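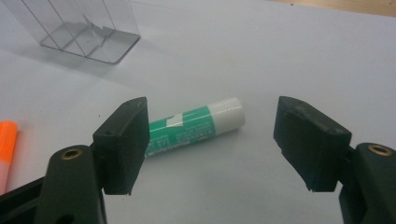

About Fendcombe Youth Football

Flag and tackle, grades 3 through 8. Fall season plus a short spring flag league. Been at it 11 years now.

Started with 26 kids and one coach, Jörg Fuchs, on the outfield grass behind the middle school. No goalposts. Last fall we had 156 players signed up, which meant splitting fifth grade into two teams for the first time. Still working out the practice schedule on that, bear with us.

How we play

Every kid gets snaps in every game. Both halves. We run a pretty plain offense, mostly off tackle and a couple of short throws, and the younger groups all use the same play names so moving up a grade isnt a big deal. Tackling gets taught on pads and bags first, then walk-throughs, then live. Two contact practices a week max.

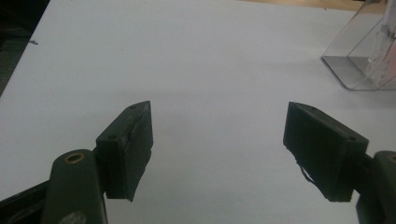
Flag is a little looser. Five on five, 20 minute halves, coaches allowed in the huddle through grade 4. Mouthguards required, cleats optional.

Who's who

Jörg Fuchs - founder, still coaches 7th/8th tackle
Uyên Kiều - league director, flag program, scheduling, pretty much all the email

Coaches are parents and former players mostly. Everybody does the background check and the concussion course before they get a whistle.

Signing up

Registration opens in July. Gear handout is 4 to 7 pm at the equipment shed, bring the kid with you, helmets have to be fitted in person. Fee help is avaliable, just ask Uyên. Returning families still need a new physical form every year.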